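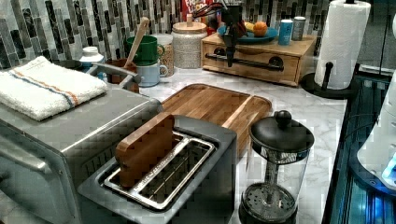

Figure 1. Bench toaster and toaster oven, Bivell kitchen.

Shared Kitchen Energy Program – Progress Report to Funder
Reporting period ending November
Prepared by Werkside

1. Status
Metering is complete at Bivell and Hofstetter. Murnard is 3 weeks behind schedule. The delay comes from the switchboard, which has no spare circuit space and needs a licensed electrician to fit an extra enclosure. The enclosure has been ordered and the cost is within the contingency already approved.

2. Work completed
Plug-in meters were fitted to all portable appliances at the first two sites. Fixed loads (hot water, rangehood, dishwasher) are read at the board. Readings are stored at one-minute intervals and copied to the program server overnight. The Hofstetter logger lost its clock after a power cut, and the affected readings have been left out of the totals.

The appliance register now holds 213 entries. Each entry gives the rated power, the standby draw and the condition of the cord and plug. Four items failed the cord check and were tagged out. Two have been replaced by the site and the others are awaiting a decision.

3. Early findings
Standby use is lower than the application assumed. Hot water is the largest single load at both metered sites, and at Hofstetter the storage unit reheats through the night when the kitchen is closed. A timer would deal with this at low cost. Cooking loads are short and fall mostly between 7 am and 9 am – this matters for the demand charge but has little effect on total use.

4. Budget
Spending is under the forecast for labour and over for meters, owing to a supplier price rise. No change to the total grant is sought. We ask for approval to move the unspent travel amount to equipment.

5. Next period
Fit the Murnard enclosure and begin logging.
Install and test the hot water timer at Hofstetter.
Repeat the cord check at Bivell.
Issue the draft data summary to site managers for comment.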